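Can it put the socks away yet?
Speaker notes, 5/28/18
Natália Matos

Opening (no slide)

Say good evening, say thanks to Eduard Trnka for the invitation and for lending me the clicker. Then go straight in. Don't do the joke about the vacuum cleaner, everyone has heard it.

Ask for hands: who has a machine at home that washes clothes? Everyone. Who has one that carries the clean clothes to the bedroom, opens a drawer and puts them in? Wait. Let the silence work for a few seconds.

My claim for tonight is small. The chores that machines took over are the ones we could put inside a box. Washing went into a box. Dishes went into a box. What's left is spread over the house, and I don't think the machines are anywhere near it, whatever the trailers say.

Slide 2: What a demo video hides

Menance showed a kitchen arm last August. Two minutes, nice music, a cup goes from the counter to the shelf. I wrote and asked how many tries that took. The reply thanked me for my interest.

Questions I'd like every person in this room to ask when they see one of these:
How many tries?
Who set the cup down, and where?
Is the video sped up?
Is anyone holding a remote control?

Mention that a person with a remote is a perfectly respectable thing in research. I only mind when the caption lets you believe otherwise.

Slide 3: The shop floor is easier, and still hard

Bartoš, the hinge plant. I spent a day there. They have four arms and they're good arms. They pick a part from a tray and put it in a press, and they'll do it all night. Somebody designed that tray so that the part can only sit one way up. Somebody bolted the press to the floor.

Then a supplier changed the tray by a few millimeters. The line stopped until a technician came over and taught the arms again. I asked the shift lead what he'd most like to automate and he pointed at a woman sorting mixed screws out of a bucket. "That," he said. "Nobody will sell me that."

(If short on time, cut the next bit.) Ralten did offer him a sorter. The quote covered 150 kinds of part. His list has 558.

Slide 4: A bedroom

Leave this one up for a while. Talk slowly.

It's a simulation, so nothing in it weighs anything and nobody gets hurt. We're looking from the robot's side: white body at the bottom, one gripper at each front corner of a nightstand. The chore is the one I asked you about, opening a drawer. I chose a tidy room on purpose. There's a lamp and a tissue box on top of the nightstand and that's all. In my house you'd have to add a glass of water, a charger, a library book and somebody's retainer.

Things to bring up, in whatever order the room goes:

The top drawer has a thin slot for a handle. You and I would hook our fingertips in and pull, and never think about it. A gripper has to find that dark strip, get a finger in at the right angle and pull straight. Pull a bit sideways and real drawers jam.

The lamp stands tall on a slim stem. In a real room, yank the drawer hard and a lamp like that may go over. A person steadies it with the other hand and couldn't tell you later that they did.

Look where the right arm is, between the cabinet and the bed. That's a tight place to swing an elbow. Many real bedrooms are tighter. 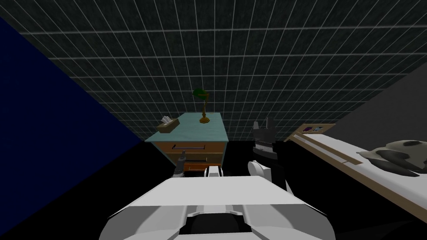 Slide 5: What simulation buys you

Be fair here. Eduard will be in the second row and he'll pounce.

You can practice in a made-up room day and night. You can shift the furniture, change the colors, swap the lamp, and start again after every failure without sweeping up glass. I'm in favor. If I had to teach a machine to open drawers I'd start there too.

What I don't accept is the jump. "It works in simulation" gets said in the same breath as "it'll be in homes soon." The drawer in the computer slides the way its author told it to slide. Mine sticks in wet weather. It was painted shut once and has a sock caught behind it. Who wrote that one in?

Ask for a number from a real house the robot has never been in. If the speaker has one, sit up. I've asked Flulto for theirs twice.

Slide 6: What would change my mind

I get asked this every time, so put it on a slide.

A stranger's bedroom, picked by the stranger.
No tidying first.
Drawer opened, socks in, drawer closed, lamp still standing.
All attempts shown, including the bad ones.
Time taken, written down next to the time it takes a ten-year-old who's in a hurry.

I'd even let them skip the folding.

Slide 7: Meanwhile

The practical part, for people who came hoping to hear what to buy.

For the home: a machine that does one job in one place is still the best money you can spend. Be suspicious of anything with arms, and ask what it costs when an arm breaks.

For a small shop: look at the tray before you look at the robot. At Bartoš the cheap fix was a better tray with stiffer sides. Changing the work to suit the machine is dull, and it's how most of the successes I've seen were done.

If someone asks about care homes, say plainly that I don't know enough. Point them to Eduard.

Questions

Likely ones: jobs, prices, "but didn't you see the one that does a backflip?" For the backflip, answer that I did, I liked it very much, and I'd still like to see it open a drawer.

Return clicker to Eduard.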